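Kitchen Notes from the Cotport Open Day

We drove over to Cotport for the open day at the Tritska workshop, mostly because my sister-in-law had a spare ticket and I'd heard there would be snacks. I went in expecting to be bored and came home with a page of kitchen notes, so let me pass them along while I can still read my own handwriting!

Teaching a machine to handle dishes means somebody has to think very hard about how people do it (the talk ran nearly 80 minutes, and I stayed for the whole thing). A good bit of it works at home too.

Leave a hand's width between dishes. Plates pushed up against bowls are where my chips come from, every time.

Pick a plate that stands out from the counter. My white plates vanish on my white counter when the light is poor, and I've clipped more than one with my elbow.

Try grippy gloves for slick dishes. I paid 16 dollars for a pair at the hardware store in Milbridge, and they've been wonderful for my big serving platters. Keep them just for the kitchen.

Put out saucy bowls last, and don't fill them deep. A thin layer is plenty for dipping, and you can always go back for more.

Lay chopsticks close together across the bowl, so you can pick up the pair in one go.
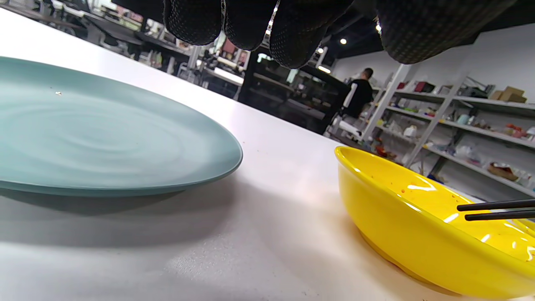

Green plate, yellow bowl and a gloved hand at the demonstration table.

The gloves go in cold water with a drop of dish soap, then over the faucet to dry. Mine have been through it since February and still grip fine. I skip the dryer.

Next time, the good way to stack mixing bowls in a shallow cupboard.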